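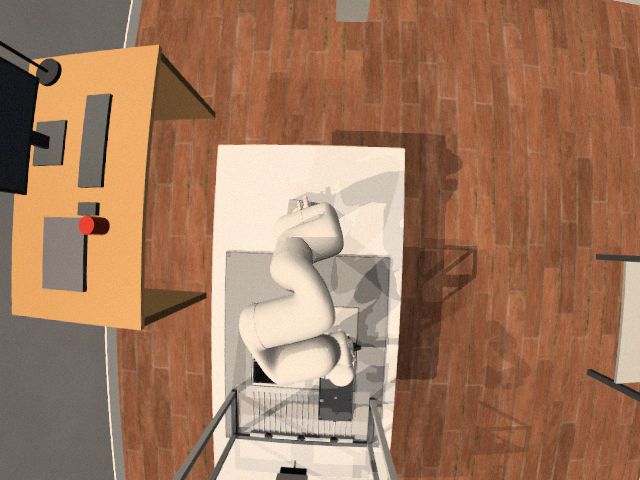

Abb. 6.1: Computergrafik eines Innenraums in der Aufsicht: Dielenboden aus Holz, orangefarbener Tisch, weißes Podest mit weißem Roboterarm.

Kapitel 6
Holzfußböden im Innenausbau

Lernziele
Nach der Bearbeitung dieses Kapitels können Sie die gebräuchlichen Arten von Holzfußböden unterscheiden, das Quell- und Schwindverhalten von Dielen beurteilen und die Verlegerichtung in einem Raum fachgerecht festlegen.

6.1 Einführung
Der Fußboden ist die am stärksten beanspruchte Fläche eines Innenraums. Er nimmt Verkehrslasten auf, trägt Möbel und ortsfeste Einbauten und beeinflusst den Tritt- und Raumschall. Zugleich bestimmt er in hohem Maße die räumliche Wirkung. 

Holz zählt zu den ältesten Belagsstoffen. Als nachwachsender Werkstoff lässt es sich gut bearbeiten und bei ausreichender Nutzschicht mehrfach abschleifen. Dem steht seine Hygroskopizität gegenüber: Holz gibt Feuchte an die Raumluft ab oder nimmt sie aus ihr auf und verändert dabei seine Abmessungen. Quer zur Faser ist diese Formänderung erheblich größer als in Längsrichtung. Bei der Planung von Dielenböden sind daher stets Randfugen zu aufgehenden Bauteilen vorzusehen.

6.2 Begriffe
Als Massivholzdiele wird ein durchgehend aus einer Holzart bestehendes Element bezeichnet, dessen Kanten in der Regel mit Nut und Feder versehen sind. Mehrschichtdielen bestehen aus einer Deckschicht und einer oder mehreren Trägerschichten. Durch die kreuzweise Anordnung der Lagen wird das Quellen und Schwinden vermindert. Parkett unterscheidet sich von der Diele vor allem durch die kleineren Formate und die Vielfalt der Verlegemuster.

6.3 Verlegerichtung
Üblicherweise werden Dielen parallel zur Haupteinfallsrichtung des Tageslichts verlegt, damit die Längsfugen optisch zurücktreten. In schmalen Räumen kann eine Verlegung quer zur Längsachse den Raum breiter erscheinen lassen. Bei der Verlegung auf Lagerhölzern ist die Richtung konstruktiv vorgegeben, denn die Dielen verlaufen quer zur Unterkonstruktion.

Fallbeispiel Schulhaus Gismont
Im Schulhaus Gismont wurden 42 Räume mit einer Gesamtfläche von 3781 Quadratmetern instand gesetzt. Auf 3000 Quadratmetern konnte der vorhandene Dielenboden erhalten und neu geölt werden, die übrige Fläche erhielt Mehrschichtdielen. Die Arbeiten begannen im Oktober mit der Messung der Holzfeuchte. Der Ablauf wird in Abschnitt 6.5 ausführlich behandelt.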